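Bench 5, the one by the curtain. Always hers.

Radka had till three to finish the sorting and it was gone two. Screws, washers, the odd little springs Morris never labelled. He'd left the lot to her, of all people – not a cousin, not the shop. A thousand bits of nothing and one grey box with a lid you could half see thru.

She put it down on the white board. Squared it up. Didn't open it.
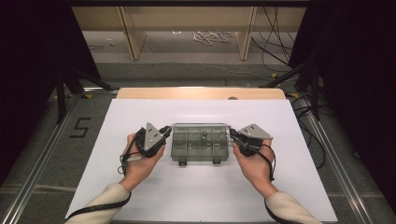 Gwion reckoned she should just tip the lot out and be done with it, nobody sorts a dead man's washers, and anyway the van for Skesden wouldn't wait.

Let it go then, she said.

He went off to find tea. She heard the kettle, the cupboard, him swearing at the cupboard.

Morris used to shake a box by his ear before he opened it. Said he could tell brass from steel. Rubbish, probaly. She'd never once caught him out, but.

She bent down close. Gave it a nudge, the smallest one.

Brass, she thought.

"Milk?" Gwion yelled.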